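Been asked a few times now for our bench rules for running small robot arms around liquids. We wrote them up in September at Rinwood and they've changed a lot, so I'll post the current version here in pieces. Take what you want.

Scope first. These are for small hobby-size arms, printed links, servos with bare leads. If you have a sealed industrial arm, you already have a manual and it outranks me.

Rule 1. Decide how wet the job is before you set anything up. We use three levels: dry, damp, wet. Damp means droplets on the work surface. Wet means anything that can run. We don't do wet on an open arm at all. It goes to the other lab.

Rule 2. Water gets measured, and it gets measured away from the bench. 20 ml is the limit for a damp session. No open pitcher or bottle inside the arm's reach, and no topping up while the servos have power.

Rule 3. The mat has to be bigger than the area you plan to wipe. Check the edges. A corner that has started to curl won't hold water back, and you can't count on it as a barrier. Flatten it or swap it, and until then keep the water toward the middle.

Rule 4. Cables. This is the one we rewrote the most. Look at every loop at full reach and again folded up. The low point of a loop is where a drop will end up, so the low point can't be over a connector.

Rule 5. Know what your camera sees on a shiny surface. A black mat with water on it throws glare, and glare moves when you change the lights. Write down the light setup in the log along with everything else.

Damp level, small arm, mug and a purple piece on the mat:

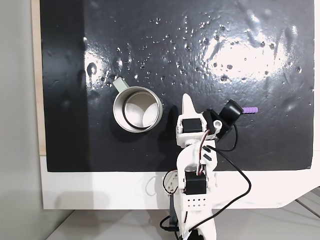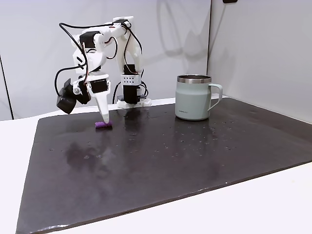 Rule 6. Mugs, cups and bowls count as containers even when they're props. Check inside each one before power on. If it's part of the task it gets listed in the log with its start position. If it isn't part of the task it leaves the mat.

Rule 7. Contact force. Soft objects hide a bad press. A servo can push well past where you wanted and the object just squashes, so the video looks fine and the motor is cooking. We cap the torque in software and feel the housing between runs (power off first, please).

Rule 8. One person on the stop switch. Same person doesn't type. We went back and forth on this for small arms, because the risk to a hand is low. The risk to the arm is not low when there's water on the mat, and a person with both hands on a keyboard is slow.

Rule 9. Dry-down. Power off, unplug at the wall, then wipe. Mat first, then the gripper finger, then the base. Wipe toward the front, away from the electronics. The arm stays unplugged for 17 minutes after the last wipe. Yes, it's an odd number. It started as 15 plus the time to fill in the log, and it stuck.

Rule 10. Inspection every 300 cycles at damp level, or sooner if anything sounds different. Open the wrist joint, look at the servo seams, look for residue. Plain water leaves less than you'd think. Soapy water leaves a film, and we log soap separately for that reason.

The log itself is one page. Wetness level, volume, objects, lights, torque cap, who had the stop switch, start and end time, anything weird. We have 71 of them from the Surnen project and the "anything weird" box is the only part I go back and reread.

Couple of things we dropped. We used to require a plastic sleeve over the forearm. It snagged on the joints and trapped moisture -- worse than no sleeve. We also used to require gloves, and people kept pulling the stop cord late because they couldn't feel it.

Someone asked if this matches any official standard. No. It's a house document. The general machine safety standards are worth reading for how they handle risk assessment, and we borrowed that habit, but don't cite this thread to an auditor.

Zukberg uses a version of this with a stricter volume limit and a splash guard in front of the base. I like the guard. We haven't built one yet because it blocks the low end of the reach -- if you've solved that, send me a drawing.

Siddiqui asked about battery-powered setups. We don't have rules for those. All of ours run off a bench supply mounted higher than the mat, and I wouldn't just copy this list over.

Next revision will be about labels on the power supplies. Ours are a mess.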